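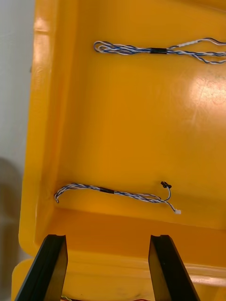
Fig. 1. Twisted blue and white harnesses in a yellow tray.

Home | Courses | Student Projects | Contact
Print this page | E-mail this page

Sorting parts for the Brarora fan kit
Project report by Sumeya Gashaw and Kedir Nigatu
May 17, 2019

1. The task

In our course we must assemble a small fan kit, which we named Brarora. In April we lost many hours only with searching for parts. All parts were kept together in one deep box, and the wires caught on everything. For this reason we decided to make the storage of parts our project, and to build the kit afterwards.

We started with the harnesses. They are twisted and have small connectors, so they pull other parts with them when one is lifted. We gave them their own tray and laid them side by side.

2. The circuit boards

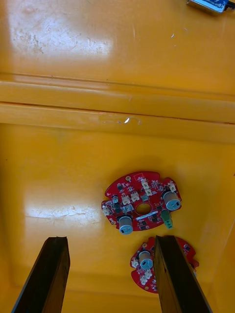 The round boards were more difficult. Our first plan was to stack them, but the capacitors stand high and a stack is not stable. Now every board lies flat, with the components upwards. This takes more space – we accepted it, because a bent pin costs us more time than a second bin.

For work on a single board we use a sheet of white foam. A board does not slide so easily on it, and a dropped screw does not roll far.
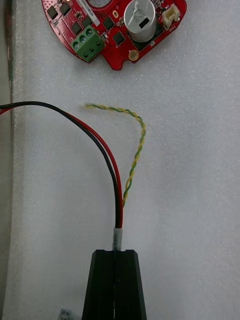
Fig. 3. Red board with green terminal block on white foam, with cables below.

3. The table

We tried two layouts. In the first one all bins stood in a row, and the person at the end had to reach too far. In the second one the bins are at the left and right and a steel tray is in the middle.

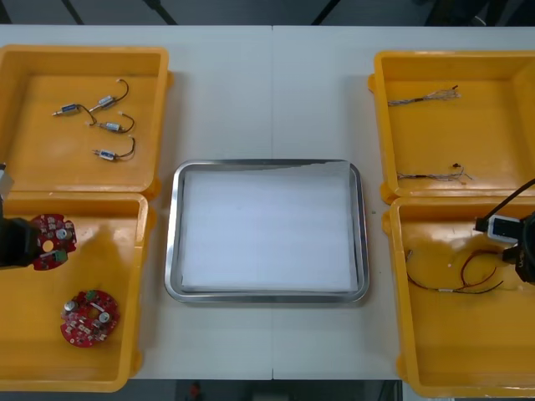 Motors are kept apart from the boards, each in a separate bin. We timed the preparation of one kit with the second layout, and it took nearly 16 minutes. We did not time the old box, so we cannot give a fair comparison.

4. Open points

The bins have no labels yet. Kedir will print them next week, and Sumeya will write the parts list for the next group.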